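The Loyalty Card Has Stopped Being Loyal to Me

I have been a member of the Skodik rewards program for nine years, long enough that the plastic card has worn down to a white rectangle with a ghost on it. In January the chain sent me a letter saying I had earned 1166 points. I felt briefly rich. Then I read the second paragraph, which explained that 400 points could be exchanged for a dollar off a purchase of store-brand goods, excluding dairy, eggs, and anything already on sale.

So I had two dollars, with 366 points left over to keep me humble.

I don't hold the two dollars against them. Supermarkets run on thin margins and I have never expected one to send me to college. What bothers me is the other thing the card now does, which is decide what I pay. Walk down any aisle at Skodik and you will see two prices on most of the tags. One is large, yellow and cheerful. The other is small and gray and belongs to people who left their phone in the car. Coffee is $7.49 for members and $10.99 for everyone else. Has anybody ever paid $10.99 for that coffee on purpose? I suspect the number exists so that I can stand next to it and feel clever.

The trade magazines call this member pricing and treat it as a gift. My grandmother would have called it marking the coffee up and then letting you off. She shopped at a Kisley, back when Kisley was four stores and a truck, and its idea of customer data was that the man at the meat counter knew she didn't like fat on her chops. He gave this information to no third parties.

Kisley has a program too these days. It used to be a paper card with ten squares on it, one stamp for every twenty dollars, and when the squares were full you got a chicken. I miss the chicken very much. You could explain the whole scheme to a child in the checkout line, and the child would then be on your side about the chicken. Last spring the paper card went away and was replaced by an app that wants my birthday, my location, and permission to send me notifications. I gave it the birthday. It has sent me 127 messages so far, most of them concerning yogurt. 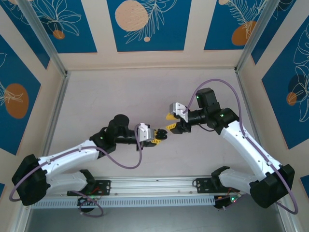
The defense you hear from the industry is that all this lets the store know us better. I'd find that more persuasive if the store seemed to know me at all. I buy cat food every week and have done so for most of a decade. Skodik has never once offered me a coupon for cat food. It offers me diapers. Either it has mixed me up with somebody or it has plans for me, and neither is a comfort at the register.

A friend who works in retail tells me I have this backwards. They don't discount the cat food because they know perfectly well I'm going to buy it. The coupon goes to the person who is wavering. In other words, the reward for my loyalty is that I'm the one customer who doesn't need a reward. I have been trying to waver more convincingly. I stood in front of the cat food for several minutes last week, sighing, and got nothing for it but a look from a man with a basket.

And then there are the people the yellow price leaves out. My neighbor is 81, has a flip phone, and does sums faster than the register does. She went through one of her Skodik receipts with a pencil and found she had paid $3.73 more than the app price on a small bag of groceries. She wasn't angry, exactly. She wrote "373" in the margin, in cents, the way you'd write down a license plate. The digital-only coupons are worse, since those aren't on the shelf tag in any form she can use. She'd have to clip them on a screen she doesn't own.

I don't think it would take much to fix. Put the app discounts on a printed sheet by the door and let the cashier scan it for whoever asks. Chang, the little market across from the post office, has managed without any of this. It has one price per item, written on masking tape in marker, and when the price changes there's new tape. The line moves at a decent clip and I have never been asked for my phone number over a lemon.

Of course, Chang charges more than Skodik for nearly everything, and I'm aware that I drive past it twice a week to go and get the yellow price. I'm not proud of it. I have the app open before I'm out of the car. This Saturday there are triple points on Vurkik crackers, a brand I don't like, and I've already put two boxes on the list.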